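So I finally gave in and started baking my own bread, mostly because the bakery in Destatwood put its plain loaf up again and I stood there at the counter doing sums in my head like my grandmother used to. I'm now a few months in, and I have opinions!

First, the starter. I tried to make one from scratch in April and it smelled like nail polish for two weeks straight (I kept feeding it anyway, out of guilt). Then a neighbor gave me a spoonful of hers in a jam jar and that one took off right away. If you can beg a bit of starter from somebody, do it. I wasted a lot of flour being proud.

Second, flour. I used whatever was on sale for a long time, and the bread was fine, kind of flat and a little gray. Then I ordered a bag from the mill at Tikeck and the dough felt completely different in my hands – stretchy and smooth, like a good pillowcase. It costs more, no way around that. I mix it half and half with the supermarket stuff now and can't taste much of a difference from using it straight.

My usual loaf goes like this. 1000 grams of flour makes two, and I use 663 grams of water, which is a silly number, I know. I started at 650, thought it was stiff, splashed some in, weighed the jug afterward and wrote down what I got. It worked, so 663 it is forever. Salt goes in after the first rest. I forgot the salt once and we ate the whole thing as toast with a lot of butter and didn't talk about it.

The dough sits in the fridge overnight and I bake on Sunday morning, before anyone else is up. I love that hour. The radio is on low, the oven ticks, and I get to drink one entire cup of coffee while it's hot.

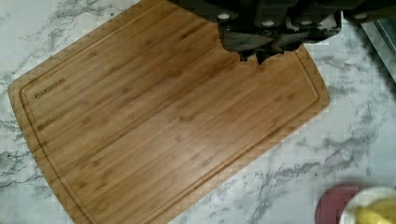 *The bamboo board, with the groove that's supposed to be for meat juice. It does a decent job with crumbs too.*

Slicing is where I've had the most trouble, to be frank. You're meant to let the loaf cool all the way and I never manage it. Cut it too soon and the middle goes gummy and sticks to the knife, and then you've got a sad squashed end that only the cook gets to eat (fine by me). I bought a Honorato bread knife for 59 dollars after sawing away for weeks with an old one, and yes, I felt a bit sick paying for it, but it goes through the crust without crushing anything.

Somebody in the comments last time asked if I freeze my bread. Yep! I slice the second loaf, bag it and pull out pieces as we need them. Straight into the toaster, no thawing. It keeps well for a month or so and after that it starts tasting like freezer.

Next up I want to try the seeded rye they sell at the Flirero market. I asked the man at the stall what was in it and he said "rye and seeds," so I'm on my own there. If you've got a rye recipe that doesn't come out like a brick, please leave it below.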